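The Skoka fruit knife
Lavbridge Kitchen Goods, item 1353

I've been selling knives long enough to be suspicious of any that claims to be for one kind of food. Then Ristić sent me the Skoka to try, and I used it on a pineapple, two melons and a very stubborn mango, and I ordered a box of them the same evening!

The blade is long and narrow with a bit of flex toward the tip. That flex is what you want when you're following the curve of a pineapple and trying to leave the good yellow part on the fruit (and the peel in the compost). The edge is plain, no teeth.

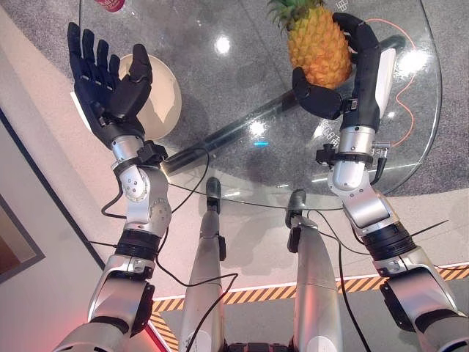
The handle is beech, oiled at the workshop, and a touch fatter than you'd expect. I have big hands and liked it right away. My daughter has small ones and took a week to come around. If you're in between, you'll be fine.

A word on peeling, seeing as I get asked by email all the time. Slice off the top and the base first so the fruit stands up flat, then cut down the sides in strips. Go thin. The eyes will still be there, and you take those out afterward in shallow diagonal grooves. It looks fancy and it's really just following the lines that are already on the fruit.

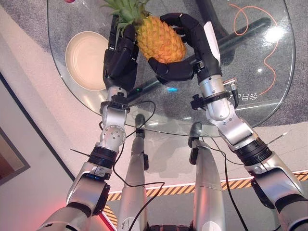 Sharpening is easy. A few strokes on a fine stone every month or so keeps mine going, and I use it most days. Please don't put it in the dishwasher, the beech hates it. Wash it, wipe it, back in the sleeve. Juice left on the blade overnight will mark the steel, and I have the marks to prove it. 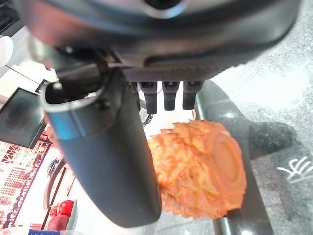 The sleeve comes with the knife and it's felt with a leather tip. You can also order the Wilivier board to go with it, item 492, which has a deep groove for the juice. I'd say get a board of some kind even if it isn't that one. A glass table like the one in the photo is lovely for serving, but cutting straight on glass will ruin any edge I sell you. The Wilivier has cork feet too, so it stays put.

Each batch is 200 knives and Ristić makes two batches a year, the next one in August. When we run out I'll take your name and write to you when they land.

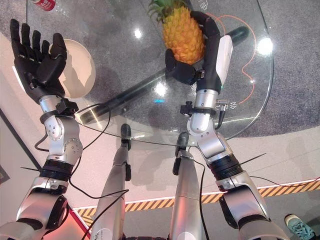 Rahel Lüthi

Price is $59 with the sleeve, and shipping is on me if you add the board. Left-handed? The blade is ground evenly on both sides, so it works either way. I'll engrave initials on the handle for free, up to three letters, just put them in the order notes. Engraved knives can't come back, plain ones can if they're unused.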